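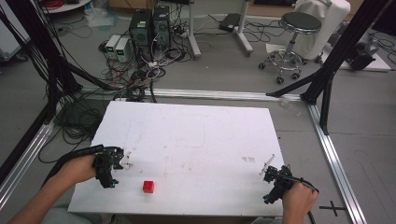
White board on the floor, red cube on it.

Leonie Eder
@leonieeder
Saturday, July 18, 2026

We moved from Brerholm to Lendbridge in the spring and I said I'd write up what happened with the water meter. Long one. 1/

The house had never had a meter. The old owners paid a flat charge based on the size of the place. When you buy, the company can put you on a meter, and they did, in our second week. 2/

First bill: £455. For two adults, six weeks, one washing machine. I read it at the kitchen table and assumed it was for the year. It was not for the year. 3/

I rang them. They were polite and asked if we had a swimming pool. We have a back yard with a drain in it. 4/

They told me to do a stop tap test, and I'd suggest anyone does this before they ring. Turn off every tap and appliance. Read the meter. Leave it an hour. Read it again. If the last red digits have moved, water is going somewhere. 5/

Ours had moved. Then you turn off the inside stop tap and do the same again. If it still moves, the leak is between the meter and the house. If it stops, it's indoors. 6/

Ours still moved. So it was the supply pipe under the front path, and that belongs to the homeowner. I didn't know that. I thought everything outside was theirs. 7/

Got two quotes. One wanted to dig up the whole path. The other was Tipene Ashby, who listened along the ground with a stick for most of a morning and marked a spot by the gate with chalk. 8/

He dug there and found an old joint weeping into the clay. No puddle on the surface at all, which is why we'd never noticed. New joint, hole filled, gone by four. 9/

Then the paperwork. Most companies have a leak allowance. You send the readings from before and after, plus the plumber's invoice, and they work out what you'd normally have used and take the rest off. You do have to ask. It wasn't mentioned on my first call or my second. 10/

Ours took roughly 2 months to come through. Keep paying something in the meantime or the reminder letters start. I paid what I thought was fair and wrote down the name of everyone I spoke to. 11/

The bill came down to a normal amount. The repair wasn't covered, by them or by the house insurance, so check your policy for "underground services" before you need it. 12/

I now read the meter on the first of the month. It's under a lid in the pavement and full of spiders. Next reading is August, will add it here if anyone wants the numbers. 13/13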